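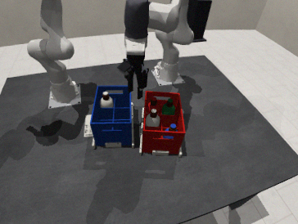 표본추출기 님의 댓글: 분할을 기사 쌍 단위로 했는지 사건 단위로 했는지부터 본문에 적어 주세요. 그게 빠지면 아래 점수는 해석이 안 됩니다.

투자 유치 기사 중복 판별, 검증 점수는 정상인데 운영 정밀도가 크게 떨어집니다

작성: 배치두번돌림
9월 9일 수정 (댓글 반영해 분할 방식 추가)
태그: 텍스트 유사도, 중복 제거, 임베딩, 데이터 누수

스타트업 투자 기사를 모아 사내 주간 브리핑을 만드는 파이프라인을 운영하고 있습니다. 같은 투자 건을 여러 매체가 다루기 때문에 두 기사가 동일한 사건을 가리키는지 판별하는 단계가 있는데, 이 단계에서 문제가 생겼습니다.

구성은 다음과 같습니다.

수집: RSS와 보도자료 메일. 본문 추출 후 언어 판별. 한국어, 영어, 네덜란드어가 섞여 있음.
임베딩: Lemieux 다국어 문장 모델. 제목과 첫 문단을 이어 붙여 입력.
후보 검색: Birberg 인덱스에서 최근 7일 이내 기사만 대상으로 근접 이웃 조회.
판별: 코사인 유사도, 회사명 일치 여부, 금액 일치 여부, 게시 시각 차이를 특성으로 쓰는 그래디언트 부스팅 분류기.
라벨: Vullov에서 작업. 기사 쌍 거의 2,000개. 라벨러 2명이 나누어 작업했고 겹치는 구간은 없음.

검증 세트에서는 정밀도와 재현율이 모두 높게 나옵니다. 그런데 8월 운영 로그에서 '중복'으로 판정된 쌍을 무작위로 뽑아 수작업으로 확인했더니 정밀도가 55%였습니다. 오판된 쌍을 보면 서로 다른 회사의 시드 라운드 기사가 하나로 묶인 경우가 많습니다. 문장 구조가 비슷하고 업종도 같은 기사들입니다. 반대로 같은 사건인데 통화 단위가 달라 갈라지는 경우도 있습니다.

댓글에서 물어보신 분할 방식은 쌍 단위 무작위 분할입니다. 전체 쌍을 섞은 뒤 일부를 검증용으로 떼어 냈습니다. 사건 단위 식별자는 따로 만들지 않았습니다.

시도해 본 것은 두 가지입니다. 먼저 분류기 임계값을 올렸습니다. 정밀도는 조금 나아졌지만 같은 사건이 브리핑에 반복해서 실려 다시 내렸습니다. 다음으로 임베딩 입력을 본문 전체로 바꿨는데, 보도자료를 그대로 실은 매체와 요약해서 실은 매체 사이의 유사도가 낮아져 원래대로 돌렸습니다.

임베딩 모델을 교체해야 하는 상황인지, 분류기 쪽 문제인지 판단 기준을 알고 싶습니다. 모델을 바꾸면 Birberg 인덱스를 전부 다시 만들어야 해서 가능하면 뒤로 미루고 싶습니다.

댓글

로그남김: 8월에 수집 대상 매체가 바뀌었나요?

배치두번돌림: 네덜란드어 매체 몇 곳이 추가되었습니다. 다만 한국어 쌍에서도 오판이 나옵니다.

느린조인

모델 교체는 마지막 순서로 두셔도 됩니다. 적어 주신 내용만 보면 평가 방식에 누수가 있고, 라벨 표본의 분포가 운영 분포와 다릅니다. 두 문제는 원인이 다르므로 따로 확인해야 합니다.

먼저 누수입니다. 한 투자 건을 다룬 기사가 A, B, C라면 쌍은 A-B, A-C, B-C가 나옵니다. 쌍 단위로 섞으면 A-B와 A-C는 학습에, B-C는 검증에 들어갈 수 있습니다. 특성이 쌍 사이의 거리뿐이라면 누수 폭은 크지 않지만, 회사명 일치 특성이 문자열 사전을 거친다면 사정이 다릅니다. 사전을 라벨 데이터 전체로 만들었는지 확인해 보십시오. 검증 세트에 나오는 회사명이 사전에 모두 등록되어 있다면 그 특성은 검증에서 항상 정답에 가깝게 동작하고, 운영에서 처음 보는 회사가 나오면 결측으로 떨어집니다. 결측이 '불일치'로 처리되는지 '알 수 없음'으로 처리되는지에 따라 결과도 크게 갈립니다. 서로 다른 회사의 시드 라운드가 묶인다는 증상은 후자와 잘 맞습니다. 회사명이 '알 수 없음'이면 분류기가 코사인 유사도에 의존하게 되고, 시드 라운드 기사는 형식이 거의 고정되어 있어 유사도가 높게 나옵니다.

분할은 이렇게 바꾸십시오. 양성 쌍을 간선으로 보고 연결 요소를 구한 뒤, 요소마다 사건 식별자를 부여합니다. 음성 쌍은 양쪽 기사의 식별자가 모두 같은 분할에 속할 때만 사용하고 경계를 넘는 쌍은 버립니다. 버려지는 쌍이 꽤 나오지만 감수해야 합니다. 라벨 오류 하나로 두 사건이 한 요소로 합쳐지는 일이 있으니 큰 요소부터 눈으로 확인하십시오. 여기에 시간 기준을 더해 가장 최근 구간을 통째로 검증용으로 두면 운영 상황에 더 가까워집니다. 회사명 사전은 학습 구간에서만 만들어야 합니다.
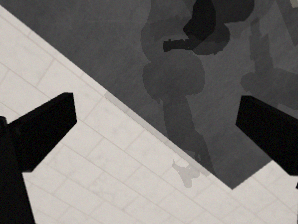
다음은 음성 표본입니다. Vullov에 올린 쌍을 어떻게 뽑았는지 질문에 나와 있지 않습니다. 전체 기사에서 무작위로 두 건을 골라 음성을 만들었다면 대부분 업종도 라운드도 다른 쉬운 쌍입니다. 운영에서 분류기가 받는 입력은 Birberg 조회를 통과한 이웃이므로 음성도 전부 어려운 쌍입니다. 학습에서 본 적 없는 구간에서 판정을 내리고 있는 셈이라 검증 점수와 차이가 나는 것은 이상하지 않습니다. 운영 로그의 후보 쌍에서 유사도 구간별로 층화 추출해 라벨을 추가하십시오. 임계값 근처 구간의 비중을 높이되, 추출 확률을 함께 저장해 두어야 나중에 가중치를 주어 전체 정밀도를 추정할 수 있습니다.

통화 문제는 분류기 밖에서 해결하는 편이 낫습니다. 금액을 문자열로 비교하지 말고 통화 코드와 수치로 분해한 다음, 게시일 환율로 환산한 값의 로그 차이를 특성으로 넣으십시오. 매체마다 반올림 방식이 다르므로 일치 여부 이진값은 제거하거나 허용 오차를 두어야 합니다. 한 기사에 이번 라운드 금액과 누적 투자금이 함께 나오는 경우도 흔합니다. 금액을 전부 추출하고 두 기사 사이에서 가장 가까운 조합의 차이를 쓰되, 추출된 금액의 개수도 특성으로 같이 넣으면 오탐이 줄어듭니다.

확인 순서를 정리하면, 사건 단위로 다시 분할해 기존 모델을 재학습하고 점수를 봅니다. 여기서 점수가 운영 수준까지 내려가면 누수가 주된 원인입니다. 조금만 내려가면 음성 표본 쪽을 보십시오. 두 가지를 다 고친 뒤에도 정밀도가 부족하면 그때 후보 쌍의 유사도 분포를 양성과 음성으로 나누어 그려 보고, 두 분포가 거의 겹칠 때 임베딩 교체를 검토하면 됩니다. 이 작업에는 인덱스를 다시 만들 필요가 없습니다.

댓글

배치두번돌림: 확인했습니다. 회사명 사전은 라벨 데이터 전체로 만든 것이 맞고, 사전에 없으면 결측으로 들어갑니다. 음성은 절반이 무작위이고 나머지는 같은 날짜 안에서 무작위로 뽑았습니다.

느린조인: 그러면 두 가지 다 해당합니다. 사전부터 고치십시오. 사전에 없는 이름도 개체명 인식 결과끼리 직접 비교해 유사도를 낼 수 있습니다. 법인 접미사와 대소문자는 정규화하고, 한글 표기와 로마자 표기는 별도 테이블로 연결하는 방법이 무난합니다.

배치두번돌림: 한 기사에 투자사 이름이 여러 개 나와서 개체명만으로는 어느 쪽이 피투자사인지 구분이 안 됩니다.

느린조인: 제목에 나온 조직명을 우선하고, 본문에서는 '유치', 'raised' 같은 서술어의 주어 위치에 있는 것을 씁니다. 규칙으로 안 걸리는 기사는 비워 두고 결측 표시 특성을 따로 두십시오. 잘못 채우는 것보다 손실이 작습니다.

캐시비움

저희도 비슷한 증상이 있었는데 Witska로 옮기고 나서 해결했습니다. 중복 묶기가 기본 기능으로 들어 있고 설정은 언어 선택 정도입니다. 직접 만든 분류기는 유지보수가 계속 들어가니 옮기는 것도 방법입니다.

댓글

표본추출기: 정밀도를 어떻게 측정하셨나요?

캐시비움: 따로 재지는 않았고 브리핑에서 중복이 안 보입니다.

표본추출기: 질문자의 문제는 서로 다른 사건이 합쳐지는 쪽입니다. 그 오류는 결과물에서 기사가 빠지는 형태로 나타나므로 브리핑만 봐서는 드러나지 않습니다. 묶음 내부를 뽑아서 확인해야 합니다.

캐시비움: 묶음 내역은 내보내기로 받을 수 있습니다. 확인해 보겠습니다.

결측은결측

위 첫 번째 답변에 동의하고, 두 가지만 보충합니다.

하나는 라벨 품질입니다. 라벨러들이 작업을 나누기만 하고 겹친 구간이 없으면 일치도를 계산할 수 없습니다. 이 작업에서는 기준이 갈리기 쉬운 경우가 정해져 있습니다. 같은 라운드의 1차 클로징과 최종 클로징, 투자 유치 발표와 그에 따른 채용 계획 기사, 여러 회사를 한꺼번에 다룬 주간 모음 기사입니다. 특히 모음 기사는 한쪽이 다른 쪽의 일부만 포함하므로 '동일 사건'이라는 이진 라벨이 성립하지 않습니다. 저라면 모음 기사를 판별 전에 걸러 내거나 항목별로 쪼갠 뒤에 넣겠습니다. 그대로 두면 모음 기사 하나가 다리 역할을 해서 관련 없는 사건들이 한 묶음으로 이어집니다. 사건 식별자를 연결 요소로 만들 때도 같은 문제가 생깁니다. Vullov 프로젝트에서 기존 쌍 일부를 서로 바꾸어 다시 라벨링하고, 어긋난 쌍을 보면서 지침 문서를 고치면 됩니다.

다른 하나는 묶는 방식입니다. 질문에는 쌍 판별까지만 나오고, 판별 결과로 묶음을 어떻게 만드는지는 적혀 있지 않습니다. 양성 쌍을 단순히 이어 붙이는 단일 연결이라면 쌍 하나의 오판이 묶음 전체로 번집니다. 55%라는 값이 분류기가 직접 양성으로 판정한 쌍에서 나왔는지, 최종 묶음에서 같은 묶음에 속한 쌍을 뽑아 나왔는지에 따라 고칠 곳이 달라집니다. 후자라면 분류기 자체의 정밀도는 그보다 높을 수 있습니다. 평균 연결로 바꾸거나, 묶음의 대표 기사와도 일정 점수 이상이어야 편입되도록 제약을 거는 것만으로 차이가 납니다.

조회 기간도 한번 보십시오. 비공개로 진행된 라운드는 현지 매체가 먼저 쓰고 영문 매체가 한참 뒤에 다루기도 합니다. 기간을 늘리면 후보가 늘어 정밀도에 부담이 되므로, 회사명이 확실히 일치할 때만 기간을 늘려 조회하는 편이 안전합니다.

댓글

배치두번돌림: 최종 묶음에서 뽑은 쌍이 맞습니다. 단일 연결입니다. 로그에 쌍별 점수가 남아 있어서 직접 판정분만 따로 다시 집계하겠습니다.

결측은결측: 집계할 때 모음 기사가 포함된 묶음은 분리해서 보십시오.

배치두번돌림: 모음 기사 판별은 제목 패턴으로 해도 됩니까?

결측은결측: 제목 패턴으로 시작하고, 본문에서 서로 다른 피투자사가 여럿 추출되는 기사를 추가로 잡으면 됩니다. 매체별 고정 코너는 URL 경로로도 걸러집니다.

배치두번돌림: 사건 단위 재분할을 먼저 돌리고 결과를 본문에 추가하겠습니다. 인덱스는 당분간 그대로 둡니다.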